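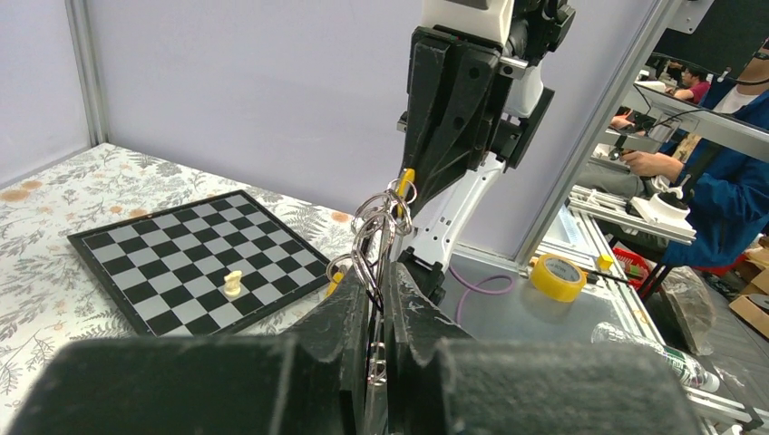
# Chapter 2: Things That Come Apart (If You Let Them)

I learned to count moves on a chessboard, and I learned to stop counting them on a ring puzzle. Those two objects are going to keep us company for the whole chapter, so if you have either one in a drawer, go get it now. I'll wait.

Start with the knight. Put it on a board all by itself, no other pieces, and let it wander. Two squares one way, one square to the side, as often as you like. Every hop takes it from a dark square to a light one or back again, and that little fact does more work than you'd think! We'll lean on it hard in Section 2.3, where you'll prove that a knight can't come home in an odd number of moves (try it for a few minutes first – it's more fun when you're annoyed).

Now the ring puzzle. Mine is a tangle of silver wire loops and rings with a yellow handle piece at the top and another one lower down, and I have spent whole train rides on puzzles like it getting nowhere. With the knight you can write down where you are: a letter and a number, done. With the wires, what would you even write? Loop behind ring, ring around handle, handle tipped a bit to the left? Most of the tipping doesn't matter. Some of it matters a lot. Deciding which is which is what mathematicians mean by choosing a *state*, and it's the first real skill in this book.

I first taught this material at an evening class in Wakalitz one October, with a floral tablecloth over the desk and far too much coffee. My plan was to do the knight for an hour and the puzzle for ten minutes. We never got to the second page of my notes. Half the room had drawn dots and lines for the knight before I asked them to, and the other half were arguing about whether turning a ring over counts as a move. I still don't think there's one right answer to that, and you'll find both versions in the exercises.

## Before you start

You'll need:

- a chessboard, or graph paper ruled eight by eight
- one knight (a button will do)
- any wire puzzle with at least two linked parts
- a pencil, and more paper than seems reasonable

You don't need anything from Chapter 1 except the idea of a list with no repeats.

## Warm-up

1. Place the knight in a corner. Mark every square it can reach in one move, then every new square it can reach in two.
2. Do the same from a square near the middle. Why is the first answer so much smaller?
3. Pick up your wire puzzle and make one move. Write it down so that a friend could repeat it over the phone.

Keep your answer to the third one. We'll be rewriting it in Section 2.1.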